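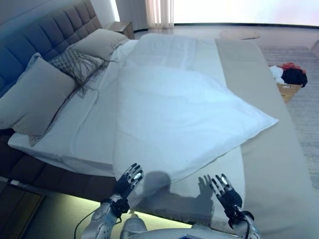 Ask anyone who has cleaned hotel rooms for a living what "made" means and you will get a quick, exact answer. The sheet is tight enough at the corners. The duvet hangs evenly on both sides. The pillows sit where the house says they sit, open ends away from the door. A supervisor walks in, looks for a few seconds, and passes the room or sends you back.

Ask the people writing the rules for household robots what "made" means and you get eleven pages.

I have read the draft that has been going around since March, the one Edomeck put out under the title of a good practice guide for domestic soft-goods tasks. I read it twice, the second time with a pencil. I came away thinking that much of it is sensible, that it has plainly taken a lot of work, and that it would let a bad robot pass.

My main trouble is with the scoring. Under the draft, a bed counts as made if the duvet covers at least 60 percent of the mattress surface and the pillows are on the half nearest the headboard. I understand how a number like that gets into a document. Somebody needs a line that a camera can check, and coverage is easy to compute. But a duvet thrown across a mattress by a tired teenager covers more than 60 percent. It would pass. A neat bed with the duvet folded back in thirds, the way many people like it, would fail. A standard that ranks those two in that order was written around what could be measured.

The draft is also oddly relaxed about what a bed has on it. Its test bed carries one fitted sheet, one duvet and 2 identical pillows. I don't know many bedrooms like that. People own decorative cushions. Some of the cushions have fringe. People lay a runner across the bed, or down one side of it, and they have firm views about which. They own pillows in three sizes, and the big one goes behind the small one, or else the other way round, depending on the house. Fringe in particular is the sort of thing that catches in a finger joint, and the word does not appear anywhere in the guide. Neither does "tassel," "button" or "zipper." The section on "attached trim" is a heading with a note saying text to follow.

Defenders of the draft will say you have to begin somewhere. Fine. Begin there, but then don't print "suitable for general domestic use" on the certificate. Call it the plain bed test and let buyers decide what a plain bed is worth to them.

Then there is the matter of the floor. Plellby, whose comments are attached at the back, asks that the area beside the bed be kept clear for the whole of the test, and the draft agrees. I see why a maker would want that. A box of clothes, a rug with a raised edge, a mat somebody sits on by the window: each one is another way to lose points. But bed-making is mostly walking. You go up one side, pull, go round the foot, pull again, come back because the first side has moved. A test that clears the floor has taken out half the job. Worse, it has taken out the half where someone could get hurt, should a machine of that weight step backward onto a rug while holding a sheet in both hands.

Cables get a single line. "Trailing leads should be managed." Managed how, and by whom? I'd like a rule that says a lead must not hang where a hand will be working in cloth, and a rule that says what the machine does when it feels a tug it did not ask for. Those are dull sentences to write and they would do more good than the whole coverage formula.

I will give the authors credit for the stop rule. A person must be able to halt the robot by voice or by touch, from either side of the bed, and the hands must open when it halts. That is clear, it can be checked, and it was plainly thought up by someone who has stood near one of these things. The part about hand height is decent too. Before the first grasp, both hands are to be held in open view above the bedding, so that anyone in the room can tell the work is about to begin. I would keep both as they are.

What I would not keep is the notion that a test run of around 60 beds settles anything when they are all the same bed. The Rattanakul comments make this point better than I can. They ask for fewer repeats and more kinds of bed: high frames, low frames, tall padded headboards, a bed pushed into a corner, a bed in strong sun from a window where the robot's own shadow falls across the white cloth it is trying to see the edge of. That last one sounds fussy until you think about how many bedrooms face east and what time most people make their beds. The reply printed under it says that lighting is "outside the present scope."

A lot is outside the present scope. Light, trim, floors, cables, runners and taste. What remains inside is a white rectangle on another white rectangle.

The usual answer to people like me is that strict rules slow things down, and that buyers will sort the good machines from the bad. I don't find that persuasive with a product that costs what a car costs. You can't try three of them and send two back. Most buyers will see a mark on the box, assume that someone careful stood behind it, and stop reading. The mark is doing their thinking for them, so it had better mean something.

Avum has offered to run a second round of comments before the guide is fixed. I hope they invite a few people who have stripped and made beds for wages, and I hope they pay them for the day. Give them the draft, a pencil and a room with too many cushions in it. Let them say which rooms they would pass. Then write the numbers, if numbers are still wanted, to match what they said.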